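Buy the Workshop Before the Vehicle
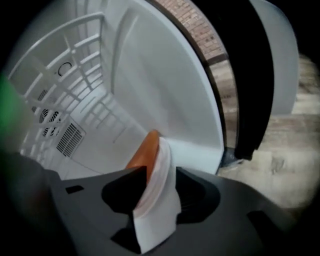 A folded white paper towel held in a gripper.

Every few years a defense ministry announces a new armored vehicle, and the talk goes straight to the gun, the armor and the price. I have no quarrel with any of those. My complaint is that the part of the contract that decides whether the vehicles will run in year 15 usually sits in an annex, and the annex is the first thing to be trimmed when the budget gets tight.

The Nellgate recovery vehicle is the case I know best. The order was signed with a support package that covered spare parts, training and two regional workshops. By the time the first hulls were delivered, the package had been cut to parts and training. The workshops were put off to a later phase, and the later phase has been moved twice. Crews now send gearboxes back to the manufacturer's plant for work that a trained army mechanic could do with the right stand and the right tools.

Defenders of the arrangement say the manufacturer does the job better. In some cases that is true. A plant that builds gearboxes every day will make fewer mistakes than a workshop that opens one up now and then. But a gearbox in transit is no use to anybody, and the shipping contract does not get shorter because a unit has an exercise in July. At Lisine last year, the garrison stripped parts from one vehicle to keep four others moving. The readiness report counted the stripped vehicle as "in maintenance," a phrase that covers a lot of ground.

The second argument is about money. A workshop costs a great deal before it fixes anything. It needs a crane, a floor that can take the weight, clean storage for hydraulic parts and people who stay long enough to get good at the work. Against that, the yearly bill for sending assemblies back looks small. It looks small every year, and it is paid every year for the life of the fleet, at rates the buyer has little power to argue with once the only other supplier is out of the picture.

The Nokuvau engineer vehicle competition is a chance to do this differently. Both bidders have offered some local repair work. Neither offer says in plain terms which assemblies would be overhauled in the country, who would own the test equipment, or whether the technical data would come with it. Those are the questions I would put at the front of the evaluation. A bidder who will not hand over the drawings for a final drive is telling the buyer something about the next 30 years.

I would also spend the money in a different order. Build the workshop at Chu first, while the old fleet is still in service, and let the mechanics learn on the vehicles they already have. Most of what they need to know carries over – hydraulics, track, electrical fault finding. The new vehicles would then arrive at a place that is ready for them.

That would probably mean a smaller first batch, and a smaller batch is hard to sell to a minister who wants a full parade line. I would still take it. The contract is due to go out for final offers before the end of the year, and the support annex can still be rewritten until it does.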